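Chapter 2
Paying for the Second Arm

Most people come to this subject after the first robot has already been bought, and I suspect you may be one of them. Somebody found the money, the arm arrived, it learned to pick things up and put them down, and now there is a meeting on Wednesday about whether to have another. This chapter is meant to help you walk into that meeting with a sensible sheet of paper.

We shall follow one small workshop, Nimine, in the town of Nandale, where Zorica Đorđević looks after the benches and Boris Ivanov looks after the money. Their first budget had a single line for "robot". By May it had grown a good many more — spare fingers, a sturdier table, training days, and a cable that cost 935 pounds and had been on no one's list at all.

I don't tell you this to put you off. Boris still thinks the arm was money well spent, and so do I. But the price on a supplier's quotation covers the machine, and the work goes on around the machine, with blocks and bowls and benches that all have to come from somewhere. In section 2.2 we shall take their sheet line by line, so do keep a pencil handy.
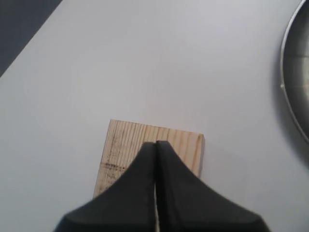

Before we get to the sheet, try jotting down what you think your own first year would cost, and put the note somewhere safe until the end of the chapter.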